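**Trulisska task 2: prism regrasp before insertion**
Hallton Robotics Club > Manipulation > Build logs

**jquiambao** wrote:

Posting where we are on the shape-sorter task. The policy picks up the long blue prism without trouble. Insertion is the problem. Over the weekend Angelica and I ran 37 trials with the new grasp offset and got 3 clean insertions. Most failures are orientation error at the time of grasp, carried all the way to the sorter.

Typical state after pickup, prism held by its upper end and well off vertical:

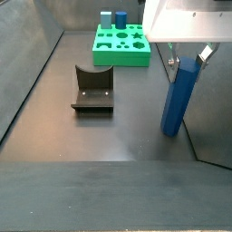
Build log, vol. 2, no. 36

The plan is to use the black cradle as a regrasp fixture: set the prism against the back plate, release, and grip again with a known pose. Code is in the Drukier branch. Comments welcome before we spend lab time on it.

**dharries** wrote:

I'd skip the regrasp. You're adding a release and a second grasp, and each has its own failure rate. Estimate the tilt from the camera and correct it at the wrist. A diagonal hold is fine if you know the angle.

**jquiambao** wrote:

> Estimate the tilt from the camera

Tried it. The estimate is good until the gripper closes, then the prism rotates in the fingers and we're correcting for the wrong number.

**a_panganiban** wrote:

Adding to that: the rotation isn't repeatable. Same approach, same force, different angle. I logged finger width and it doesn't predict anything useful.

**dharries** wrote:

Then take the estimate after the grasp. You have the view for it. The prism isn't in the sorter yet at that point and nothing is in front of it.

**clacroix** wrote:

Dilwyn is right about when to measure, but I wouldn't drop the cradle. The top edge of the back plate is a concave curve and the prism has flat faces. How does it seat? If it's only against the plate below the curve, fine, but write that down as a requirement.

**jquiambao** wrote:

Flat face against the lower part of the plate. I'll add it to the spec.

**jenriquez** wrote:

Run both. Post-grasp estimate first, it's one afternoon of work. If it's still bad, go to the cradle. Please use the Heinonen logging format this time so the trials can be compared.

**dharries** wrote:

Fine with me. I still expect the cradle to lose.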